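The bus from Wendmont to Tincombe stops across from a low brick building with a green door and a hand-lettered list of prices in the window. Hems are at the top of the list. Zippers come next, then linings, then a line that says "Ask."

Paraschiva Lazăr has run the repair shop for most of her working life. Before that it was a tailor's, opened in 1952 by a man who made suits for the managers at the Chisholm mill. When the mill closed, the suits stopped, but people still brought in coats. By the time Lazăr took over the lease, the shop had not made a new garment in years.

"They come in September," she says. "All summer the coat is in the closet and it is fine. Then the first cold morning, it is broken."

Most of what is broken is the zipper. On outdoor jackets the usual kind is molded plastic, with each tooth formed directly onto the tape. It stands up well to grit and salt. When a tooth goes missing there is no good way to put one back, and a gap low on the chain generally means a new zipper. A gap near the collar can sometimes be lived with.

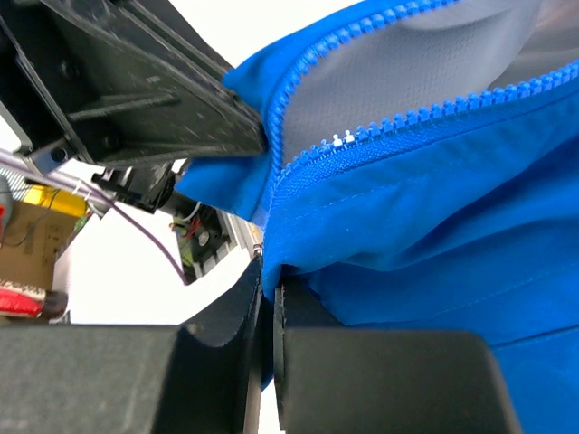 ## What it costs

A replacement zipper is cheap. The labor is where the money goes. The old one has to be picked out stitch by stitch, the lining opened along the front edge, and the new tape basted in so that both sides meet at the hem and the collar. Lazăr allows 2 hours for a lined jacket and will not quote less, even for regulars.

That puts her price close to what a discount store charges for a whole new coat, and she tells customers so. Some take the coat home again. Others leave it, often for reasons that have little to do with price. A man from Chisholm has had the same parka repaired 3 times. It fits him, he says, and he doesn't like shopping.

Many jobs turn out to be smaller than the customer feared. If a zipper closes and then splits open behind the slider, the slider has probably worn and spread. Lazăr tries a gentle squeeze with pliers first, one side and then the other. If that fails, she swaps the slider, a job of a few minutes. She keeps the spares in tobacco tins sorted by size, and the size is usually stamped on the back of the old one.

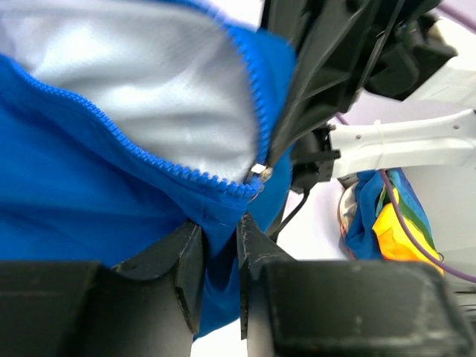

Linings take longer. They tear at the armhole and the pocket corners, where the cloth gets pulled every time the coat goes on. A small tear can be closed by hand from the inside. When the fabric itself has gone thin, stitching it only moves the hole along, and she would sooner cut out the whole panel and replace it.

Every job goes into a ledger. The current one had reached ticket 1573 on the day I visited, and the tickets are pinned to the coats with the same brass pins the tailor used. Uncollected work hangs on a rail at the back. After a year she sends a postcard, and after another she gives the coat to the church in Tincombe.

The thread comes from Nerora, a supplier two counties over that still sells by the single spool. Lazăr buys navy and black by the box and everything else as she needs it. She matches colors at the door, in daylight, and if it is raining hard she waits until the next day.

She has no apprentice at the moment. Two people have started and left, one for a job at the hospital laundry and one to have a baby. A third has asked about Saturdays, and Lazăr has given her a bag of old trousers to practice hems on.

The shop opens at nine and closes for lunch. Bring the coat clean, and empty the pockets.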